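About Akelen

Akelen writes working rules for small robot cells and teaches people to follow them. We started in a rented unit in Plomurstead with one arm and a binder of notes. The binder became the Bonsu Handbook, now used in 13 workshops and school labs.

What we do

Most of our clients run tabletop arms. They sort parts, load fixtures or try out grasping programs. The safety standards for large machines still matter to them, but those documents are long, and a lab with two staff members needs to know what to do on Monday's shift and every shift after it. We read the standards, visit the site and write a short set of rules that fits the room.

How we work

Every new task is run in simulation before it goes to a real arm. The reviewer signs the simulation sheet, and the person who wrote the program may not be the reviewer. A task has to finish 100 runs in a row without a stop before we clear it for hardware. If the layout changes, the count goes back to zero — even if only one part has moved.

On hardware, the first runs are at low speed with a hand on the stop button. Loose items stay off the work surface unless they are on the layout sheet.

Our people

Afia Essien founded the company and edits the handbook. Ferdinand Strebel handles site visits. Lamisi Nutsugah runs simulation reviews, and Gifty Fiadzo teaches the operator course.

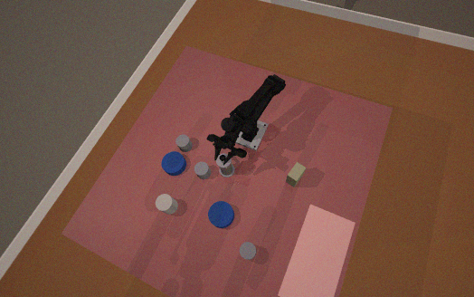

2 min read

The layout sheet for a pick task lists every object on the mat, the target area and the position of the base plate. In a simulated layout with cylinders, blue discs and a small block, the reviewer checks how the gripper comes down on one cylinder and how near the others stand.

Handbook updates come out each April. Corrections are posted as they are made, and over 404 have been logged so far.

Page last reviewed 2018-07-26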